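Automation and home demonstration work at Merkitz: what changes for the staff

Student project report, second-year module in Work and Technology

1. Background

Merkitz collects demonstrations of household tasks and supplies them to companies that train robots. When the firm started, all demonstrations were recorded in a rented hall, where operators drove robot arms from a desk. In the past year most of the work has moved into private homes. Staff now go out with a hand-held gripper and do the tasks themselves, and the sorting and checking that used to be done by hand in the office has been handed over largely to software.

I spent part of my placement with the home team and part with the office team. I wanted to find out what the automation had changed in people's working day, what they thought of it, and whether the firm had planned for it. I did not look at how well the trained robots perform.

2. How I collected the information

I went along on home visits, sat with the checking team, and handed out a short questionnaire. It went to everybody in the two teams and 47 came back. I also had access to the shift sheets for November, which list 186 home visits. I was asked not to name staff or households, so there are no names in this report.

3. The work before

In the hall, an operator had a fixed desk and a fixed shift. A recording was watched from start to finish by a checker, who typed in what task it showed and marked where it began and ended. Checkers told me this was dull but steady. They knew the operators by their way of moving and would walk over and tell them if something was going wrong – a grip too close to the edge, for instance, or a drawer left half open.

4. The work now

Two programs have taken over most of the office side. Klinhom plans the visits and gives each worker a route and a task list. Gomo goes through the recordings, cuts them into single tasks and suggests a label. A checker only sees the ones Gomo is unsure of. According to the team leader, 700 recordings can now pass through in a day with no person opening them.

For the home team the task list decides nearly everything. A typical list for a bedroom has picking up small things, putting them into a tray or box, taking them out again, and folding. The worker repeats each task with small changes. They may choose where to stand and in which order to pick up the objects, but not which tasks to leave out.

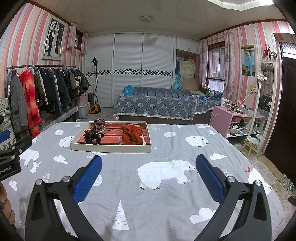
Bedrooms came up a lot in the questionnaire. Several people wrote that they take longer than kitchens, as soft things such as hair ties and clothing have to be gripped differently every time and bedding moves when you press on it. Klinhom allows the same number of minutes for both. Staff have asked for this to be changed, and at the end of my placement it was still being discussed.

5. What the staff said

Most of the home team prefer the new work to the hall. They like being out and about, and they said that using their own hand to move the gripper is easier to learn than driving an arm from a desk. The complaints were about sore wrists, travel time between visits, and feeling awkward in other people's rooms. One person wrote: "I am a guest and a machine operator at the same time, and the training only covered the second part."

The checkers were less happy. Their number has gone down by not replacing people who left. Those who remain get only the difficult recordings, so there are no easy ones to rest on, and they have lost contact with the people who make them. Feedback now goes out as a code in the app. Home workers told me they often don't know what a code means and simply do the task again in the same way.

6. Suggestions

The minutes per task should depend on the kind of object as well as the room. Wrist breaks should be put into the route by Klinhom, as at present workers take them in their own time or skip them. Checkers and home workers should meet once a month – an hour would do – and go through a few recordings together. New starters should have a short session on how to behave in a household, including what to do when family members want to use the room.

7. Limits of this report

The questionnaire was voluntary, and I could not speak to staff who had already left. I saw more of the home team than of the office. The shift sheets show planned times only, so I can't say how often visits ran over.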